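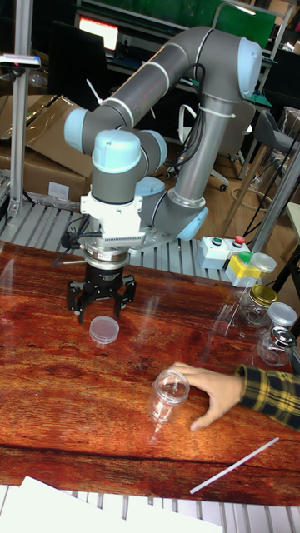 Photo: Mingxuan Bai

List home | Threads | Authors | Search | Log in

From: Ningsih Menon
To: Simanjuntak travelers list
Date: February 9, 2023
Subject: Re: Prirkia airport to the ferry dock

Darmawan Latuheru wrote:
> We land at Prirkia in the evening with two kids and three big bags.
> The hotel says to use the Zinberg shuttle. Is it worth booking
> ahead, or do we just get a cab at the door?

Darmawan,

Book ahead. We did the trip in November and the Zinberg desk was closed when we came out of baggage claim. The people with a booking number got on the first van. The rest of us waited for the next one.

The stop is outside door 5, past the rental car counters. The sign is small and faces the road, so you don't see it until you're past it. If you reach the parking garage, turn back.

We paid 148 for the family, one way, bags included. A cab was quoted at a little more, but the driver wanted extra for the stroller. Going back we took the Erkex bus, which was cheap and clean but makes 9 stops before the terminal. I wouldn't do it at night with kids.
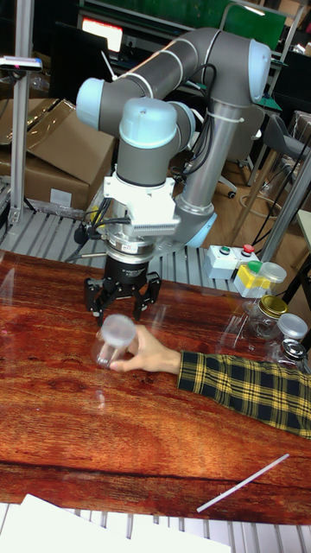 Robot arm, side view

The last ferry doesn't wait for the shuttle. If your flight is late, stay on the airport side and cross in the morning. Zinberg moved our booking once by phone and didn't charge for it.

Ningsih

Comments (2)

Marlina Lubis: Door 5 is right. They do take cards on the van now.

Sutrisno Ngui: Our driver left us at the wrong dock. Tell them which ferry you're taking before the bags go in.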